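Packing clear plastic canisters for a move: lids on or lids off?

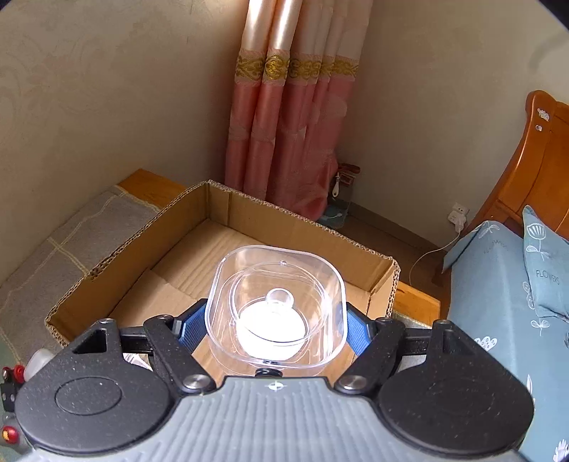

One of the clear containers, over the open box.

Posted by Kayode Bako, 22nd July

Hi all, first time posting in the packing and moving section, though I've been reading it for ages and have already pinched half your tips!

We're moving from Gullthorpe to a smaller unit out past Mocanu, a drive of 337 kilometres, and I've reached the pantry. I have a big set of clear plastic canisters that I absolutely love. Squarish with rounded corners, a nice thick rim, and you can see at a glance when you're nearly out of lentils. They're my favourite thing in the kitchen and I'd like every one of them to arrive without a crack.

I've got plenty of plain brown cardboard boxes and I've started lowering the containers in, but I keep changing my mind and pulling them out again. My mother-in-law says leave the food in and tape them shut. My brother says empty the lot, nest whatever will nest and pack the lids separately. I can see the sense in both and I've now packed the same box three times.

So, lids on or off? Full or empty? And is newspaper all right against clear plastic, or will the ink mark it? I don't mind buying proper packing paper if it makes a difference. The movers are Jurkar, if anyone has used them, and they've said they'll take food as long as it's dry and sealed.

Thanks heaps in advance. I'm weirdly excited about setting up the new pantry (it has a pull-out shelf!!) and would love to have it done on the first night.

Chiamaka Fashola

Oh, I love this question, because I did exactly this move-the-pantry business last June and I'm still pleased with how it went!

Go empty for anything heavy. Flour, sugar, rice, dried beans, all of it into zip bags with the air squeezed out, then the bags into a small box of their own. A full canister of sugar is a brick, and if the box gets dropped on its corner the plastic takes the whole knock. Light stuff like puffed rice or pasta spirals can stay put if you're happy with how tightly the lid fits. I left my cereal in and it was fine.

For the empties, wash them the day before and leave them upside down on a tea towel overnight. Please don't skip the overnight part. I shut two of mine up while they were still damp and they smelled like an old lunchbox when I opened them. A bit of bicarb in warm water fixed it, but I could have done without the job.

Then the packing itself:

Scrunch paper across the bottom of the box, a good hand's depth.
Biggest containers first, sitting upright the way they'd sit on the shelf.
A sheet of paper wrapped right around each one, with extra over the rim.
Tea towels, oven mitts and cloth napkins poked down the gaps. You have to move them anyway!
More scrunched paper on top, then press gently with both hands. If anything shifts, add more.

Lids are the part people argue about. If yours have a knob or anything else sticking up, I'd take them off and wrap them on their own, because a knob carries all the weight of whatever gets stacked on it. Flat lids can stay on. If you do take them off, put the lids in the same box as their containers. I had all of mine in a separate box marked LIDS and it spent more than 3 weeks behind the camping gear.

On newspaper, I wouldn't. It left a grey smudge on a couple of mine that came off with dish soap, but rewashing a whole pantry on your first night is no fun at all. Plain packing paper is cheap and you can flatten it and use it again under the kids' painting.

One more thing, label the side of the box as well as the top. Once they're stacked up you can't read the top of anything.

Good luck, and enjoy that pull-out shelf, I'm very jealous!

uva_gardener

Just chuck them in with the lids on and fill the gaps with socks. Moved four times, only ever broke one and that was because I stood on it.

Mark it fragile though. And keep a mug, the kettle and the tea in the car with you.

Marlpit

Agree with nearly all of Chiamaka's post, but I'd go the other way on lids. I keep mine on with a strip of painter's tape across the top and down both sides. It peels off clean, and the lid helps the container hold its shape when there's something leaning on it. Don't use brown packing tape straight on clear plastic. I did that on a cake keeper and was picking at the gluey bits with eucalyptus oil for an entire evening.

If the lid does have a knob, cut a square of spare cardboard with a hole in the middle and drop it over, so the weight lands on the cardboard. Takes a minute with a box cutter and it works a treat.

And smaller boxes! It's tempting to fill one enormous one because the canisters weigh next to nothing, but then there's a bit of room left at the top and somebody puts the cast iron pan in it. Ask me how I know.

Would love to see the new pantry once it's all set up, Kayode.

109 people found this thread helpful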